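**1/** Right, wardrobe thread. We moved to Ollcombe in March 2026 and I've been living out of boxes ever since, so this is me finally sorting my clothes. Mute me now if hangers aren't your thing!

**2/** Counted them last night. I own 33 wooden hangers (inherited, mostly, plus a few from the Latham charity shop) and a frankly silly number of T-shirts. They are not going to match up. Some of you have lost yet.

**3/** House rule: it has to go on a hanger before I'm allowed an opinion on it. Folded up, everything looks worth keeping. Hang it up and you can see the neck's gone, or the hem's gone wonky, or it was never your colour in the first place.

**4/** First up is the yellow one. Very yellow! I love it and I've worn it maybe twice, because I look like a road sign. It's staying. Grey sheet underneath really makes it shout, doesn't it (yes it's creased, no I'm not ironing a sheet).

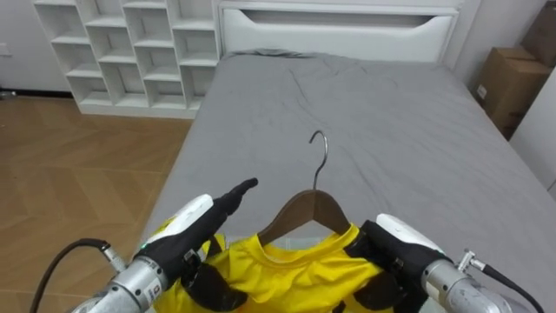 **5/** Question I know is coming: why not use the white cubby shelves? Well, I want those for jumpers and towels, and I haven't decided which goes where. I had it all planned out on paper and then the big squares weren't where I thought they were. Suggestions welcome.

**6/** Tip from my old flat in Haltness: put the hanger in from the bottom of the T-shirt, hook first, and bring it up through the neck. If you shove it in through the top you stretch the collar and it never goes back. Took me years and a lot of baggy necks.

**7/** Somebody asked about the rail. It's a Kyriakidis one, second-hand, and it needs 2 more screws than it came with. Until I find some it's only getting T-shirts. No coats. I mean it this time.

**8/** Stopping for tea. Keep pile is winning by miles and the charity bag has one sock in it. Jeans next, and I'm already dreading those. Does anyone hang theirs by the belt loops or is that just my mum?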